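News > Press Releases > Community

Print this page | E-mail this release

Telter Jersey Swap Comes Back to Gruter Hall, Now Three Days Long

Wednesday, August 7, 2019

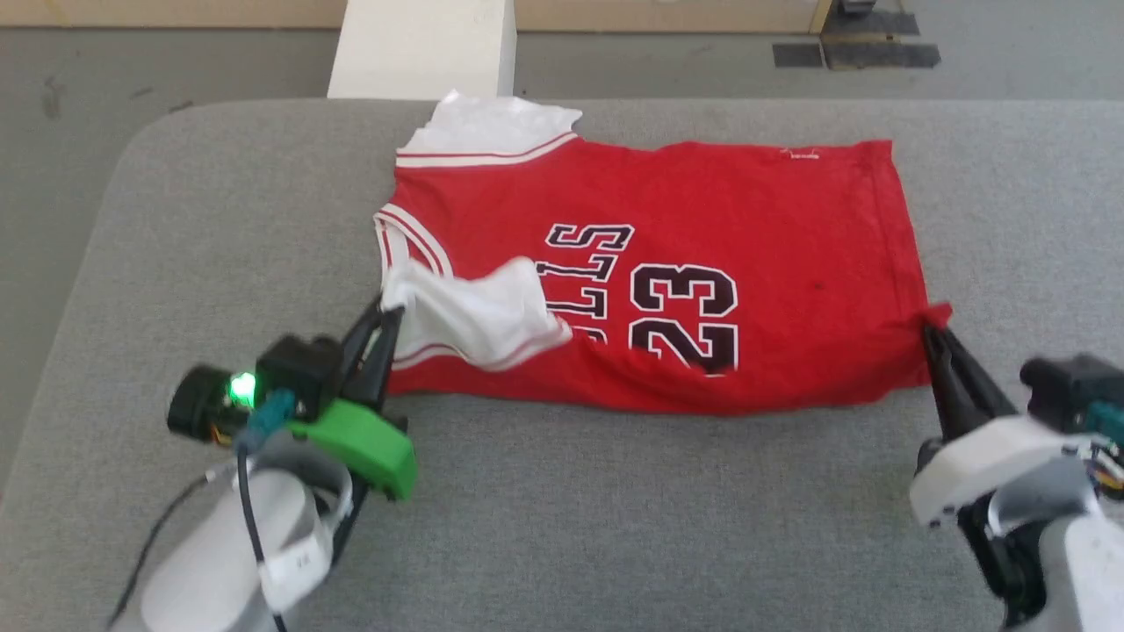 Why I'm so excited about this one

Okay, I've been waiting since June to send this out! The Telter Jersey Swap is back at Gruter Hall for its second year, and we're running it for three full days, Friday through Sunday, the last weekend of the month. Last summer we squeezed everything into a single afternoon and people were still trading in the parking lot when the lights went off (I was one of them, and I went home with a hockey sweater two sizes too big).

If you missed it the first time, the idea is pretty simple. You bring in sports shirts you don't wear anymore – basketball, soccer, baseball, bowling league, your kid's old swim team tee – and you get a token for each one. Tokens get you other people's shirts. We took in 900 pieces last year and sent most of them home with somebody new.

What's different this time

We have 96 tables, all on the main floor, so you won't have to haul a duffel bag up those back stairs. Kids' sizes get their own corner by the stage. Brukano, the laundry and mending shop on the canal side of town, is setting up a repair bench where you can get a loose number stitched back down or a ripped hem fixed while you shop. Small repairs are free, and bigger ones go back to the shop with a ticket.

Food is from Pană, and yes, they're bringing the cheese pastries. Get there early if you want the ones with dill. I mean it.

How to bring your stuff

Wash it first, please! Stains are okay if you point them out at check-in. We can take up to 8 shirts per person, and jackets count as two. No shoes, no helmets, no pads. Signed shirts are welcome, but we can't check signatures, so trade those at your own risk.

Doors open at 9 each morning. Admission is free and so is the lot behind the hall, though it fills up fast on Saturday. Whatever is left on Sunday evening goes to the Telter youth leagues for practice gear.

To reserve a table for your club or team, stop by the front desk at Gruter Hall or call during office hours. Reporters and photographers are welcome all weekend, and check-in will have your passes.

Filed under: Things to Do, Local Sports, Reuse & Recycling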